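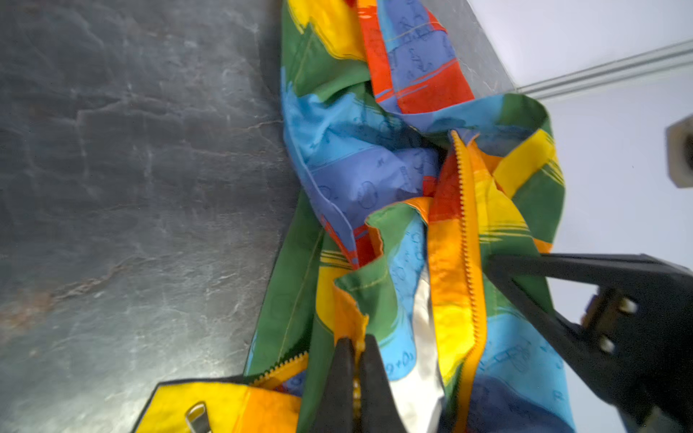

Has anyone here bought the Tomberg two-arm folding kit, and can it cope with jackets? I run a small coat rental and cleaning shop in Curkarside, and by April we had reached the point where folding eats up most of my evenings. Shirts and towels I am not worried about. It's things like this multicolored one with the long orange zipper, where the fabric bunches up and the pale lining shows through the gap, that I'd want help with. The kit is quoted to me at $1661 with the table clamps, which is a lot for us, so I'd love to hear from people who have lived with one for a while before I sign anything.
Letay Hadgu, 30 May 2020

Dinesh Howlader
Hi Letay! We have had ours for 19 weeks in a shop about your size, and I'm fond of it, but go in with your eyes open. Flat cotton it does very nicely. With jackets, my advice is to zip them up yourself before they go on the table - an open front gives it two loose edges to keep track of and it gets slow. Slippery linings are the other thing. We bought the softer fingertips from Ledmont and they helped quite a bit, though I still redo the puffy ones by hand. Ask whether the clamps fit a stone top too, as ours were made for a thinner table.

Iulian Buzatu
too expensive, get a folding board

Habibur Bhattacharjee
I'd ask them for a trial before paying. They let me keep one for a couple of weeks and only wanted a $600 deposit, which I got back in full when I returned it (too noisy for upstairs, sadly). Bring out your worst coats for it, and do write back and tell us how you get on!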